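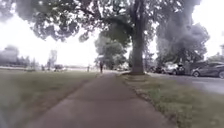

Ticket 136 - Irrigation controller reports full cycles, meter disagrees

Opened: Jul 6, 2021
Site: Hondham, lawn zones 2 and 12
Reported by: Isla Doolan
Unit: Viretti controller, Histach cloud logging
Status: Open

Isla Doolan wrote:
The Histach log says both zones have completed every cycle since May. The water meter barely moves overnight. I was told last time that the log "can't be wrong." I'd like to know how anyone checked.

Support wrote:
Please restart the controller and update the firmware. This clears most logging faults.

Isla Doolan wrote:
Done, both. Same result. The log now claims 115 minutes for zone 12 with the supply valve shut - I shut it myself before the cycle. So it records the schedule and calls it a result.

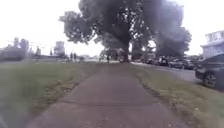

Path and lawn strips, Hondham

Support wrote:
Could be a flow sensor fault. Is one fitted on the Escobar manifold?

Isla Doolan wrote:
There is a sensor. I unplugged it and ran zone 2 by hand. No alarm, and the log still says "completed, flow normal." I doubt a new sensor fixes that, and I'm not paying for one to find out.

Support wrote:
Passed to second line. Please export the raw event file and leave the sensor unplugged until we reply.

Isla Doolan wrote:
File attached. Please don't close this one for inactivity like the last one.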